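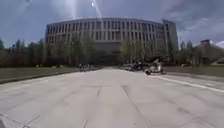
How to Compare Two Wide Cameras on an Outdoor Robot

By Erlinda Marquez, June 2024

I love this kind of test. You take two cameras that look nearly the same on paper, drive them over real pavement, and by lunch you have a favorite! We did it at Hevevico with a Flasteo and an Ojo, both feeding a Telier controller, and the steps should work for any pair.

What you need

Both cameras, one mount that fits either of them, a tape measure, and a big paved area with a long view. Slabs with visible joints are great (free grid lines!). Get permission to drive there, and bring a spotter who watches for people while you watch the robot.

Step 1. Fix the mount

Set the height and tilt once and mark both with paint pen. Tilt so the horizon lands near mid-picture. Check that you can swap cameras without touching the tilt screw. Ours slipped in April and cost us a whole afternoon of runs.

Step 2. Lock what you can

Same frame rate on both, 15 per second for us. Leave auto exposure on for the first pass, then repeat with it locked. Clean the lenses before every run, even if they look fine.

Step 3. Drive the same line

Pick a painted line or a curb and follow it at walking speed. We did 18 runs per camera. Stop at the same slab each time and save a still, so you have something to lay side by side later.

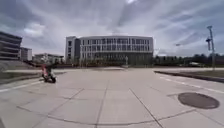

Scooter rider on the left, manhole cover at lower right, under an overcast sky.

Step 4. Check the bending

Wide lenses bow straight things, and the worst of it sits near the sides. Put the stills through your calibration and look at joints, curbs and rooflines. Do they come out straight? 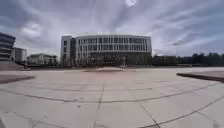 If they still curve after correction, go back and shoot your calibration board again, this time with plenty of views out in the corners. I used 13 views the first time and it was too few. With 100 the Flasteo cleaned up beautifully, and the Ojo got a lot closer than I expected.

Step 5. Look at moving things

Step through any clip with a bike or scooter in it. Note how soon you can pick out the rider and how much blur you get up close. Do the sky too: bright cloud can fool auto exposure and turn the pavement muddy.

Step 6. Swap and repeat

Change cameras, keep the route, and go again while the light holds. Write the camera name into each file name before you pack up.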